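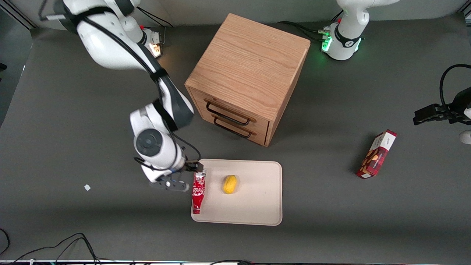 Pinça preta de dois dedos no braço direito, com a garrafa de Coca-Cola junto ao tabuleiro.

Perguntas frequentes sobre o comparativo de pinças

Setembro de 2021

Desde que publicámos os resultados do comparativo recebemos muitas mensagens, quase todas com as mesmas dúvidas. Juntámos as respostas nesta página. Quem procura uma recomendação de compra vai ficar desapontado, porque não saímos disto convencidos por nenhum dos fabricantes.

Que pinças foram comparadas?

Três: a Grakell, a Prulivum e a Rojanasak. São todas elétricas, de dois dedos e abertura paralela. Deixámos de fora as de vácuo e as de dedos moles. Os folhetos das três prometem mais ou menos o mesmo, com gráficos muito bonitos e poucas condições de ensaio escritas por baixo.

Porquê objetos de supermercado?

Os fabricantes demonstram as pinças com cubos de alumínio e cilindros torneados, e com cubos de alumínio qualquer pinça parece boa. Uma garrafa tem um gargalo estreito e um corpo largo, um limão rola, uma caixa de bolachas amolga. O armário de madeira com duas gavetas serve para os puxadores de barra, que obrigam os dedos a entrar num espaço apertado e a manter a pega enquanto o braço recua. Nenhum destes objetos é exótico. Mesmo assim, tivemos um distribuidor a queixar-se de que o limão era «um caso extremo».

Quantas tentativas fizeram?

344 no total, somando as três pinças e todos os objetos. Não chega para afirmações estatísticas finas, e desconfiamos de quem tira percentagens com casas decimais de ensaios deste tamanho. Chega para ver quando uma pinça tem um problema sério com um certo tipo de objeto.

O que conta como sucesso?

O objeto tem de ser levantado, mantido no ar 10 segundos e pousado no sítio indicado. Se escorregar nos dedos mas não cair, registamos à parte. Foi a coluna mais útil da folha inteira e não aparece em nenhum dos relatórios que os fabricantes nos enviaram. Com as gavetas, o critério é abrir e fechar sem largar o puxador a meio.

A força de aperto anunciada corresponde à real?

Depende do que se entende por «anunciada». A Prulivum indica um valor de pico, que a pinça mantém por muito pouco tempo. A Grakell indica um valor contínuo mas mede-o na base dos dedos, onde raramente se agarra alguma coisa. Na ponta, que é onde a garrafa fica quando o braço chega de lado, o valor desce bastante. A Rojanasak não diz onde mede. Perguntámos em janeiro e continuamos à espera.

Os dois braços são necessários?

Para agarrar um limão, não. Mantivemos os dois montados porque queríamos comparar a pega de um lado e do outro da mesa sem desmontar nada entre séries. Na passagem de um objeto de uma pinça para a outra os resultados foram maus com as três marcas, e suspeitamos que a culpa é mais da nossa calibração entre braços do que das pinças. Por isso essa parte ficou fora da tabela.

E a câmara?

Usámos uma câmara fixa, sempre na mesma posição. Houve quem sugerisse uma câmara no punho, e a sugestão é razoável, mas acrescenta peso e mais um cabo. Já há cabos a mais na bancada. Uma câmara fixa também tem defeitos: quando o braço se mete à frente do objeto, o sistema trabalha com a última posição conhecida e espera que nada tenha mudado. Contámos 27 falhas que atribuímos à visão e retirámo-las da comparação. Outra equipa podia ter decidido de outra forma, e nesse caso a ordem das duas primeiras talvez mudasse.

O controlador influencia os resultados?

Influencia, e mais do que gostaríamos. Fizemos tudo com o controlador da Provuvent, que se apresenta como compatível com qualquer pinça. Compatível significa que abre e fecha. Para ler a força de retorno foi preciso escrever código próprio para duas das três, e a documentação tinha exemplos que não compilavam. Uma pinça com um bom controlador do próprio fabricante pode portar-se melhor do que no nosso ensaio. Não testámos essa hipótese e não vamos fingir que sabemos a resposta.

Qual foi o objeto mais difícil?

O puxador da gaveta de baixo. O braço tem de descer muito, o punho fica perto da mesa e sobra pouca margem para corrigir o ângulo. O limão, de que todos tinham medo, correu razoavelmente depois de baixarmos a velocidade de fecho.

Os dedos de borracha vendidos à parte valem a pena?

Na garrafa, sim, nota-se logo. Na caixa de bolachas a diferença é tão pequena que não pagaríamos por ela. E a borracha gasta-se: no fim da série, os dedos da Grakell já tinham as pontas polidas. O preço das peças de substituição não vem no catálogo, é preciso pedir orçamento.

Algum fabricante pagou o ensaio?

Não. A Rojanasak emprestou uma unidade, que foi devolvida. As outras duas foram compradas.

Então qual compro?

Leve os seus objetos a uma demonstração e insista em usá-los. Se o vendedor preferir os dele, tome nota.

Partilhas: 27
Comentários (3)

bancada_fria
Finalmente alguém diz onde mede a força. Falta saber a repetibilidade depois de umas semanas de uso, que foi onde a minha Prulivum me deixou ficar mal.

torque_e_meio
Discordo de tirarem as falhas de visão. Quem compra um sistema compra tudo junto. Ponham pelo menos as duas tabelas.

limoeiro77
Podem partilhar o código para ler a força no controlador da Provuvent? Estou preso exatamente no mesmo exemplo que não compila.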